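Limescale line at the back of the toilet bowl and a musty smell in the utility room, where do I start?

Posted in Cleaning and Laundry, Wallthorpe Neighbours Help Board 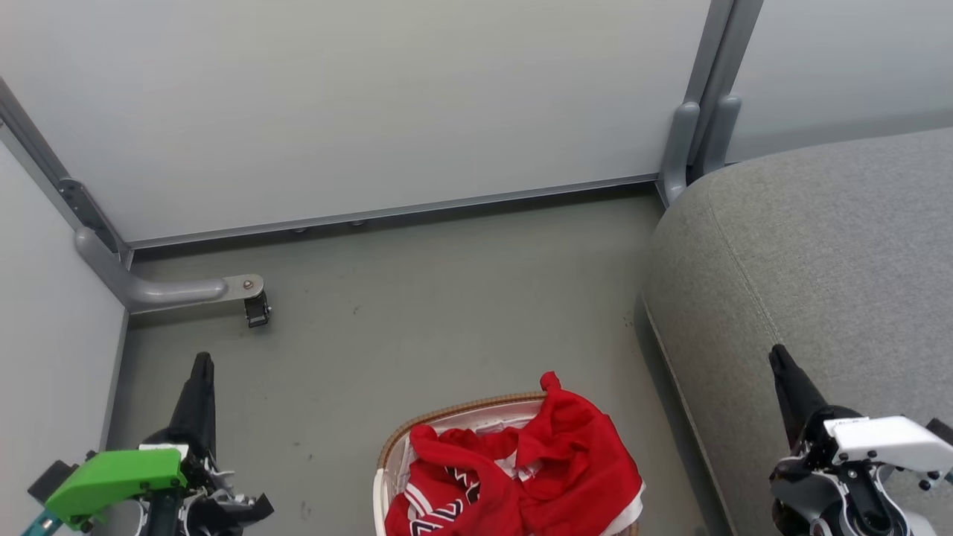
We moved into a two-bedroom terrace in Wallthorpe in May and I have been trying to get on top of the cleaning ever since. Most of the house has come up well. Two things have beaten me so far and I suspect they are both down to the hard water, though I may be wrong about the second one.

The first is the toilet. There is a brown-grey crust below the waterline and a streak running down from the rim at the back. I have used thick bleach on it overnight, three times now, and it goes white for a day or so and then the brown comes back in exactly the same place. I have scrubbed with the brush until my arm ached. The crust is rough when you run the brush over it, so I don't think it is just a stain.

The second is the washing machine. Towels come out smelling fine but once they have been used and got damp again they smell sour. The rubber seal had black spots on it, which I wiped with a cloth and washing-up liquid. I mostly wash at 30 because of the electric. I use liquid detergent and fabric softener. The machine was left by the people before us and I have no idea how old it is or if anyone ever cleaned it.

I don't want to spend a fortune and I would like to avoid anything that fumes, as the bathroom has no window. We have a septic tank, if that makes a difference. Any help appreciated.

Eduardo Pangilinan
2022-11-07

Arwel Gape
Member, 574 posts

Bleach won't touch limescale. It takes the colour out of whatever is stuck to it, so it looks clean, and then the scale picks up dirt again and you are back where you started. You need an acid. Before you do anything, flush several times to get every bit of bleach out of the bowl. Never use an acid and bleach together, as they give off chlorine gas, and in a bathroom with no window that is a real danger. Leave it a day if you bleached recently.

For the toilet I would do it this way.

Turn off the water at the little valve on the pipe to the cistern, usually a quarter turn with a flat screwdriver. Flush, then push the water over the bend with the brush so the crust is out in the open. You won't get all of it but you want the level as low as you can. Bale out the rest with an old plastic cup if you can stand to.

Put citric acid powder in a jug with hot tap water and stir until it has gone. I use 2 heaped tablespoons to a litre. Don't use boiling water, it can crack the pan. Pour it over the crust and leave it overnight. For the streak under the rim, soak some toilet paper in the mixture and press it up against the back so it stays put. Wear rubber gloves and keep it off your eyes and off any marble or natural stone.

In the morning use the brush, then turn the water back on and flush. If it was thick to begin with you will need to do it two or three times. Mine took four goes when we first came to Trivholm, and that was after the last owner had left it for years. After that, once a month keeps it down.

Citric acid in those amounts is fine for a septic tank. All that bleach is more of a worry, as it kills off what you want alive in there, so I would stop using it as a habit.

Now the washing machine. Washing at 30 all the time with liquid and softener is the usual cause of that smell. Liquid has no bleach in it and softener leaves a greasy film that holds on to the dirt. Things to do:

Pull out the drawer (there is normally a tab to press at the back) and wash it in the sink. Look up inside the space where it sits, because there will be slime on the roof of it. An old toothbrush gets it off.

Clean the filter. It is behind the small flap at the bottom front. Put a baking tray and a towel down first, switch off at the wall, and let the water out slowly. Do not do this straight after a hot wash.

Pull back the fold of the rubber seal and wipe right down inside it. Check for hair and coins.

Run it empty at the hottest setting with a normal dose of powder. Biological powder, not liquid.

Then wash the towels at 60 with powder and no softener. They may need it twice. Leave the door and the drawer open between washes.

The black spots on the rubber might not come out. Once it has got into the rubber it stays, and a new seal is the only way to get rid of the marks, but it won't smell if the rest is clean.

bañez_road_mum

I just use cola in the toilet. Two litres, leave it overnight. Works a treat and cheaper than all the stuff in the shops. For the towels put white vinegar in the drawer where the softener goes. My sister in Lallalholm swears by soda crystals but I have never tried them.

Arwel Gape

Cola does work a bit but the acid in it is weak, and you are pouring sugar down a septic tank for no reason. Vinegar now and then is all right. I wouldn't put it in every wash, as some makers say it is hard on the rubber parts. Soda crystals are good for grease in the drawer and the waste pipe but they don't shift limescale. Don't put them in with citric acid, the two cancel each other out.

One thing I should have asked. Is the machine pushed right back against the wall? If the waste hose is kinked or pushed too far down the standpipe, dirty water can sit in it and the smell comes back into the drum. Pull it out and have a look before you spend anything. There should be a loop at the top of the hose, higher than the water level in the drum.

Eduardo Pangilinan

Thank you both. I had no idea about the filter. I found the flap and got 14p, a hair grip and a good deal of grey sludge out of it, so that can't have been helping. The hose was bent over behind the machine as well — I have tied it up higher with a cable tie.

The empty hot wash is on now. I have flushed the toilet through and will leave it until tomorrow before I put the citric acid down. Is it all right to buy the big bag online, or does it go off?

Arwel Gape

It keeps for years if it stays dry. Put it in a jar with a tight lid and write on it what it is, because it looks just like sugar.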